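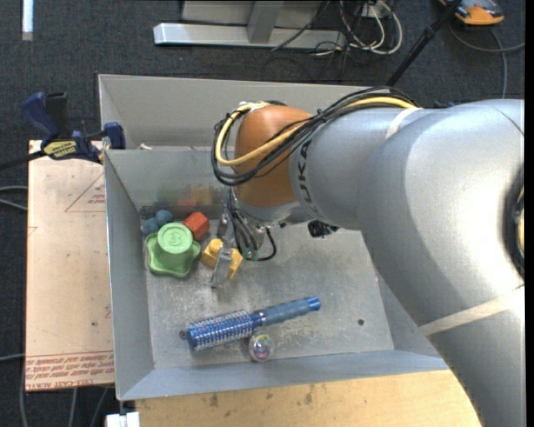 How I look after a robot arm

Hi, I'm Zanele! I work in the robot room at Prakport, and my job is to keep one robot arm happy. It picks things up out of a metal bin – toys, blocks, even a hairbrush – and I make sure it's ready to do that.

First I check the cables. Your arm has nerves inside it that carry messages to your hand, and a robot's cables do much the same thing. Ours run along the outside of the arm and loop around the wrist. Why a loop? Try taping a piece of string tightly along your own arm, then bend your elbow. It pulls! A bit of slack lets the wrist turn without tugging anything loose. I look for spots where a cable has rubbed, and I check the straps and ties too.

Next comes the gripper. It has flat metal fingers, and I wipe them with a cloth so they don't get slippery. If one is bent even a tiny bit, small things like a little ball can roll away.

Then there's the bin. We clamp it down, which sounds boring, but the robot remembers where the bin is supposed to be. Back in February I bumped ours sideways and forgot to tell anyone. Geert spent the whole morning wondering why the gripper kept heading for the wall! The scratches on the floor of the bin don't bother me – that's just wear.

Before I touch anything, the power goes off and my key comes out of the control box. I keep it in my pocket until I'm finished. Every 800 hours Marijke and I do a bigger check together, and she brings the good torch.

Want to try it at home? Use two rulers as fingers and see which of your toys is the hardest to lift. Mine was a marble.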